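Chapter 5
Grey, and what it does to everything else

If you've worked through the first four chapters in order, you've spent a long time with red, yellow and blue, and you may be wondering when I'm going to let you loose on an actual room or a length of cloth. Soon! But first we have to talk about grey, and I'd ask you not to skip it. More student projects go wrong over grey than over any bright colour I can think of.

I didn't take it seriously myself when I started. My first paid job was choosing the upholstery for a small waiting room at Hladun, a firm that made shop fittings, and I treated the walls and floor as already settled because they were grey. I picked a cushion fabric I loved, a dusty pink, and had it made up. In the shop it was pink. On the bench in that room it was the colour of a sticking plaster. I went back three times at different hours, hoping it would look better at four in the afternoon (it was worse), and in the end I held a sheet of white paper against the wall and saw that what I'd been calling grey was really a very pale green.

So that's where we begin. Hardly any grey you meet at work will be a plain mixture of black and white. Paint, wool, concrete, slate, pencil lead, a wet pavement – they all lean one way or another, and the lean is what gets you into trouble. We call it the undertone. You met the word briefly in Chapter 2, in the section on whites, and it means the same thing here.

Finding an undertone

Looking hard at one grey won't tell you much. Your eye settles down quite quickly and decides that whatever is in front of it is neutral. What you need is a second grey to put beside it. Then one of them will look warmer, or one will look a bit violet, and you've got something to write down. Keep your notes as comparisons: "bluer than the Graro card", "browner than the carpet". A note that just says "cool grey" will be no use to you a month later.

For the exercises in this chapter you'll want a set of grey swatches. The Skendex sample book has 20 and they're a decent spread, although I find the darker end bunched together. If you'd prefer to make your own, old clothes are very good for it. School trousers, socks, jumpers and the linings of coats will give you a wider range than most paint charts, and you'll learn something about how fibre changes a colour as well. A brushed cotton and a shiny lining dyed in one bath can look like two separate decisions.

Grey as a background

The other half of the chapter is about what grey does to its neighbours. Put a mid orange on a mid grey and the orange gets louder, while the grey starts to look faintly blue. Put that orange on a strong yellow and it goes quiet. You haven't touched the orange either time.

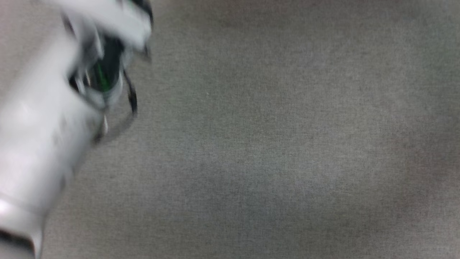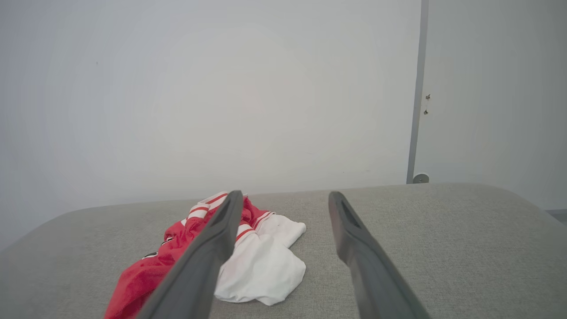

Greys in both, with a little green in the first.

How much of a bright colour you need depends on how much quiet there is around it. Beginners nearly always use too much. They cover a whole sofa in lime when a line of piping would have done, and then they have to find something equally strong to balance it, and off they go. Look at the green in the first picture: a short, narrow stripe set in black and charcoal, with white beside it and grey cloth beyond, and your eye goes to it even though everything near it is blurred. Now imagine the cloth in red, and I think you'll agree that the stripe would have to work a good deal harder. I'd like you to get into the habit of asking how small an accent can be before it stops doing its job.

There's a catch, of course. A grey background flatters most colours but it can drain the gentle ones, as my poor cushions found out. Pale pinks, buffs and skin tones are the usual victims. We'll look at why under "Borrowed colour", and the table on page 133 lists the pairings I'd be wary of.

Before you read on

Take two greys from your set and one small scrap of any bright colour. Lay the scrap on the first grey, look at it for a few seconds, then move it to the second. Write down what changed, both in the scrap and in the greys. Do it once by a window and once under a lamp. The whole thing takes some 20 minutes, and please keep the notes somewhere safe as we'll need them for the Jendine hallway project at the end of the chapter.

5.1 Warm greys and cool greys

Let's start with the warm ones, which are easier to spot.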